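Stistora Community Workshop
Winter opening inspection – checklist with comments
Carried out in November by Wim Schouten. Please read the comments as well as the ticks, as most of the useful stuff is in there.

Key: OK = fine as found. FIX = needs doing, shop stays open. STOP = do not use until signed off.

1. Entrance and way out

1.1 Front door opens fully from inside without a key: OK
1.2 Back door opens fully from inside without a key: FIX
It does open, but you need a good shove with your hip, and I would not want a guest or one of our younger members finding that out in the dark. The bottom edge has swollen again, same as last fall. I'll bring my block plane over and take a little off, and then it really wants two coats of paint along that edge before the rain sets in for good.
1.3 Exit signs lit: OK
1.4 Walkway clear, front to back: FIX
Dear friends, the walkway is not a lumber rack. I moved a stack of offcuts, a bicycle and somebody's very nice half-built nightstand. They are all safe in the side room – come and claim them when you can. I measured the narrowest point at 87 cm once everything was out of the way, and I'd like it to stay like that.

2. Fire

2.1 Extinguishers in place, gauge in the green: OK
2.2 Extinguisher tags in date: FIX
The one by the sink is due. I have called Nartey and they will swap it when they come for the others, so please don't all call them as well (this happened last year, and they were very kind about it).
2.3 Smoke alarms tested: OK
All sounded. Apologies to the quilting group next door, who got no warning from me whatsoever.
2.4 Oily rags in the lidded metal can: STOP until emptied
The can was full to the top and two rags were lying on the shelf beside it. I know I go on about this. Rags with linseed or Danish oil on them can heat up by themselves in a heap, and a heap is just what I found. Lay them flat outside to dry, or put them in the can with water and close the lid. I emptied it before I left, so this one is now signed off.

3. Power

3.1 Cords and plugs, visual check: FIX
The orange extension cord has a nick near the plug end. I've cut the plug off so it can't be used, and it will go back up on its hook when it has a new one.
3.2 GFCI outlets, test button: OK
3.3 Main switch reachable and labeled: OK
The label had faded to almost nothing, so I wrote a new one. My handwriting is what it is.

4. Machines

4.1 Bandsaw guard and blade tension: OK
4.2 Table saw riving knife fitted: STOP
It was off the saw and in the drawer. Please, if you take it off for a cut that needs it off, put it back before you walk away, even if you are only going for coffee. I have refitted it and checked the line, and the tag is off again.
4.3 Drill press, chuck key not left in chuck: OK
I was so pleased about this one that I told my wife.
4.4 Emergency stops: OK
4.5 Dust collector, bag and hoses: FIX
The Grukar has a split in the short hose, close to the collar. I've taped it for now. A new length costs a little over what I expected, but it will last us years if we stop bending it around the leg of the planer. The bag was around two-thirds full, so I changed it while I was there.

5. Benches and work surfaces

5.1 Benches steady, no rocking: OK
Bench 3 had a loose bolt, which took me one minute to tighten with the wrench that hangs right beside it.
5.2 Surfaces free of splinters, dried glue and raised nails: FIX
Run your palm lightly along the grain first and then look across the surface with a lamp held low. Lifting likes to start where the grain changes direction, so take your time over knots and swirls.

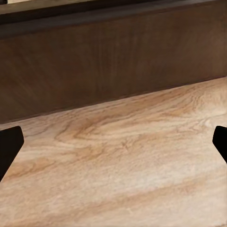 Item 5.2: curling grain and a small knot-like whorl in pale wood, with a darker wooden panel behind.

On the older benches I found dried glue in several spots and one staple standing up just enough to catch a sleeve. Scrapers live in the top drawer. Scrape, sand with 120 or finer, wipe down, and give it a thin coat of wax if you have ten minutes to spare.
5.3 Vises open and close freely: OK
A drop of oil would not hurt the one by the window.

6. First aid and people

6.1 First aid box stocked: FIX
We are low on the wide bandages, and the eyewash went out of date in the summer. Both are ordered from Wikevix.
6.2 Safety glasses and ear protection: OK
Plenty of both, 13 pairs of glasses in good shape. I threw out the scratched ones, since a pair you can't see through ends up pushed onto a forehead.
6.3 Emergency numbers posted by the phone: OK
6.4 Induction sheets signed: FIX
A few newer members still haven't signed. It takes five minutes and I will gladly go through it with you over a cup of something warm – I'm in most mornings until noon.

Still open: 1.2, 2.2, 3.1, 4.5, 5.2, 6.1, 6.4
If you finish one of these, put your initials next to it on the paper copy by the door.

W. Schouten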